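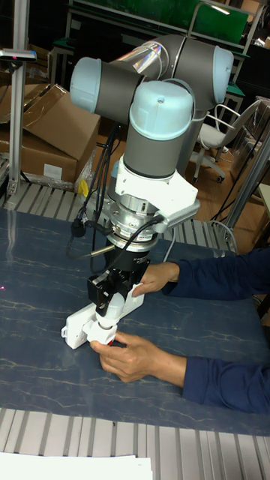
4.2 The lamp stack: strip, adapter, bulb

Of all the household joins in the Meron set, the lamp stack is the one we enjoyed studying most. It has three parts. A power strip lies on the table, a plug adapter with a screw socket goes into one of its outlets, and a bulb goes into the adapter. Most adults have done each of these things so often that they struggle to tell you how. Ask them to slow down, though, and a surprising amount of skill comes into view!

We logged 1312 joins in total, counting the plug-to-strip join and the bulb-to-socket join separately. A join began at first contact between the two parts and ended when the person let go of both. Attempts abandoned before contact were left out. All parts were white, which we chose on purpose: with color differences removed, people have to find the outlet and the socket mouth by shape, shadow and touch. The strips stayed disconnected from the mains throughout.

The two joins ask for very different things. The plug has prongs, so it accepts one heading and refuses the rest, and the push is short and straight. The bulb is round and forgiving about heading but very fussy about tilt. A screw base that goes in crooked will catch on the first thread and then stop, and the usual reaction is to turn harder. Backing off a little works much better, and we saw people discover this for themselves again and again.

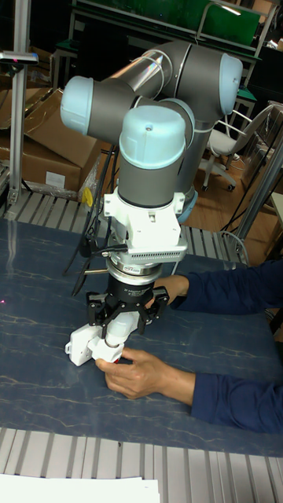
The supporting hand turned out to matter more than we had planned for. Our first coding sheet, carried over from the Vornside pilot, had a column for the hand that moves the part and nothing at all for the hand that holds still. We added one after coding the first 50 joins and went back over those 50 from the beginning. The new column has four values: holding the base part from below, holding it from the side, pressing it to the table, and not touching it. Where a hand changed its hold partway through, we coded the hold in use when the parts first met.

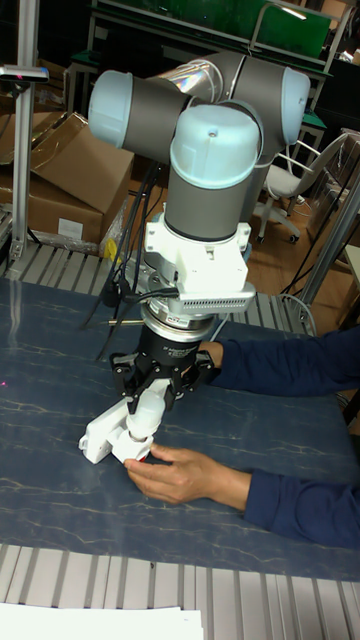 Seating the bulb is where tilt and support come together. A strip with an adapter in it makes a long, low base with a tall piece near one end, and any sideways push on the bulb tends to rock the whole thing. People deal with this by holding close to the join. Figure 3 shows a case we coded as side support: the bulb leans slightly, its narrower end is entering the holder, and the thumb and fingers of the nearer hand are on the right side of the holder itself, well away from the far end of the long base. We came to like this hold a great deal. It steadies the part that most needs steadying, and it leaves the hand in a good place to feel the thread take up.

Layout had its own effects, and we did not standardize it. Participants could put the strip, adapter and bulb wherever they liked before starting. Some lined everything up parallel to the table edge. Others set the strip on a diagonal, which brings the outlets within easy reach of both hands and keeps the wrists fairly straight.

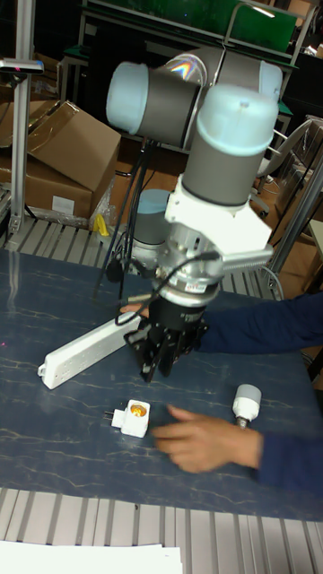
Bulbs were a small puzzle of their own. Laid on its side, a bulb rolls; stood on its base, it stays put but is easy to knock over with a sleeve. We allowed either and recorded which one was used. A fallen bulb did not end a trial unless it left the table, in which case the trial was run again from the start with a fresh bulb. Section 4.3 repeats the analysis with the Ryu parts, where the adapter socket is deeper and the threads are hidden from view until the bulb is almost touching them.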